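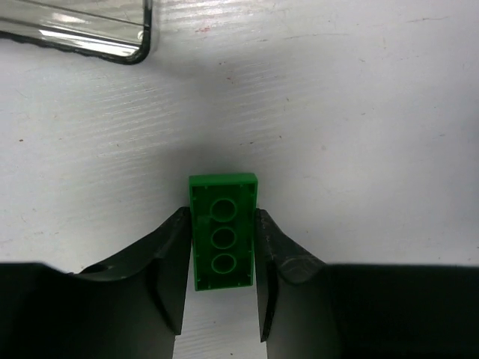 Color Words and Kitchen Paint: My Term Project for Language and Everyday Life
by Yulan Lü

I picked green because of my grandmother. She calls the same kitchen cabinet green in the morning and blue after dinner, and she will argue with anyone who corrects her. When our class was told to find a small question about words and go ask real people about it, I already had mine. Where do people stop saying green and start saying something else?

My first plan was way too big. I wanted to do every color, in three languages, with old people and young people compared. My teacher wrote "pick one" in the margin and underlined it twice, so I picked one.

How I did it

I got paint cards from Heneck, the hardware store near the bus station in Berimham. They let me take as many as I wanted as long as I didn't clean out the rack (I came close). I cut off the names, because paint names are a huge hint. If a card says "Forest Whisper" you are going to say green no matter what your eyes think. Then I glued the plain squares onto white cards and put a code on the back of each one.

People looked at one square at a time and said the first color word that came to mind. I wrote down exactly what they said, including "ugh, hospital" and "my old Toyota." I did most of this in the school library and the rest in the lobby of the Fan building, always near a window and always before 3 p.m. I learned that rule the hard way. My first afternoon ran late, the overhead lights came on, and the same squares that had been green an hour earlier were suddenly "gray, I guess?" I threw that whole batch out, and yes, it hurt.

At the end I had 3,182 answers. After I took out the thrown-away batch, the jokes, and the ones where I couldn't read my own handwriting, there were 2,248 left to work with. That is a lot to lose. Next time I would type everything right away.

What people said

The middle greens were boring, in a good way. Almost everybody just said "green," fast, sometimes before I had put the card down all the way. Hardly anyone used a fancy word for those.

The edges were where it got fun! On the yellow side people said lime, pickle, mustard, "baby food," and olive, and olive covered so many different squares that I stopped trusting it. One person used it for a square that another person called brown ten minutes later. On the blue side the fight was between teal and turquoise, and some people got pretty serious about it. I had two friends at the same table stop speaking to each other for a bit over a square I would have called aqua.

Dark squares surprised me too. I expected "dark green" and I mostly got it, but a good number of people went straight to black and then changed their minds. I only counted first answers, so those went in as black. I'm still not sure that was the right call. If somebody takes half a second to look harder, is the first word really the true one? My teacher says to write that down as a weakness, so I am writing it down.

I also noticed that people who paint or sew slowed down. They used more words, they tilted the card, they asked what it was going next to. My aunt, who quilts, refused to answer at all for one square until I held it against her sleeve. I had to mark that one as skipped, which she did not like.

What I read

The book that helped me most was an old library copy of Vonier's handbook on color names, which is mostly lists but has a good chapter on how shoppers talk about fabric. It says people sort colors partly by what the thing is. A leaf gets called green when a shirt in the same shade might get called yellow. I used only flat squares, so I can't say anything about that, but I think it's what is going on with the cabinet. Grandma isn't naming paint. She's naming her kitchen at breakfast and her kitchen at night.

Problems

Most of my people were students, and most of them know me. I also never checked if anyone was color blind, and I should have asked. Buying the glue and card stock used up my whole budget, so I had nothing left to print a second set when the corners got dirty. By the last week in April a few squares had thumbprints on them and I was getting "dirty green" as an answer.

If I do this again I want to start with about 400 answers from people over sixty, in their own homes, with the same squares shown in the morning and again after dinner. Grandma has already agreed to go first.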